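Desk clutter behind the keyboard – where does yours go?
Home Office forum > Desks and storage

marsden_lodger
Posted June 18, 2018
I've got a Doltance desk, 1100 mm wide, and everything I own ends up in a line along the back of it. I clear it and a week later it's full again. I don't want drawers as there's no room for my knees. What do other people do?

pell174
Get a shelf riser. Mine is the Tevudico one and the keyboard slides under it when I'm eating.

marsden_lodger
Looked at those. I'd only fill the top of it as well. My desk this evening, before I start:

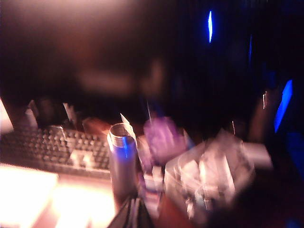 Keyboard, tall silver container and the clear plastic bundle I still have to sort.

oddsocket
I'd deal with the clear bundle first. White crinkly stuff takes up more room than anything else there. If it's rubbish, bin it tonight and you've got the front right of the desk back.

pell174
Disagree. The small things behind the keyboard are the problem. You stop noticing them and then they breed. Put the lot in a shoebox and see what you take out again in 10 days.

oddsocket
I tried the shoebox. It's still under my bed.

diltonska_fan
A riser is a waste of money on a desk that size. I screwed a narrow rail to the wall and hung pots from it – pens in one, cables in another. Nothing stands on the desk now except the keyboard and a drink.

marsden_lodger
I rent, so no screws. Will do the bundle tonight and try the shoebox for the small bits. The silver one stays where it is.

pell174
Fair enough. Measure the depth before you buy anything, the Tevudico sticks out further than you'd think.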